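德尔斯特德队的守门员换了人

乔琳·马奇韦第一次替补出场时，德尔斯特德女足还落后两球。主力门将蒂根·希恩在训练中拉伤了大腿，教练组原本只打算让马奇韦顶两场，现在看来，这个位置可能要一直留给她了。

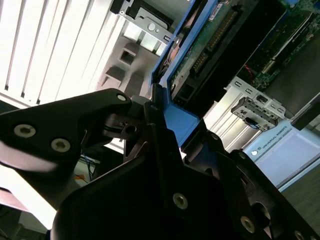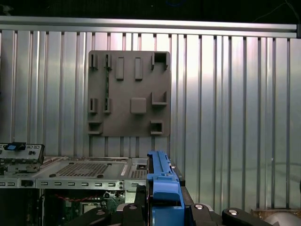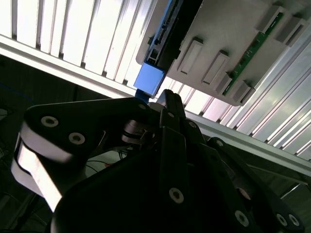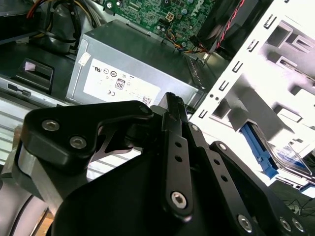

四张图片摄于同一地点。

马奇韦来自特里斯霍姆，小时候踢边后卫，进了青年队才改练门将。她个子不算高，出击快，脚下也比一般门将干净。对科瓦蒙特一役，她在第60分钟扑出点球，随后一脚长传找到右路，球队扳平了比分。那场球最后踢成2比2。

此后五场联赛，德尔斯特德拿下三场。后卫线的站位比八月时靠前了不少，中卫敢压上去，身后的空当由马奇韦来管。这样踢有风险，客场那次她冲出禁区没碰到球，对方轻松推了空门。赛后她说：“那个球我该早一步，或者干脆别出来。”

希恩已经恢复有球训练，每天上午跟门将组练一个小时。她在队里出场整整100次，更衣室里说话有分量，对竞争倒看得很平常。“她踢得好，我就得等。”希恩说，“换成我，也不愿意让。”

教练组没有公布下一场的首发。杯赛首轮仍在主场，对手是特里斯霍姆，马奇韦的父母已经订好了票。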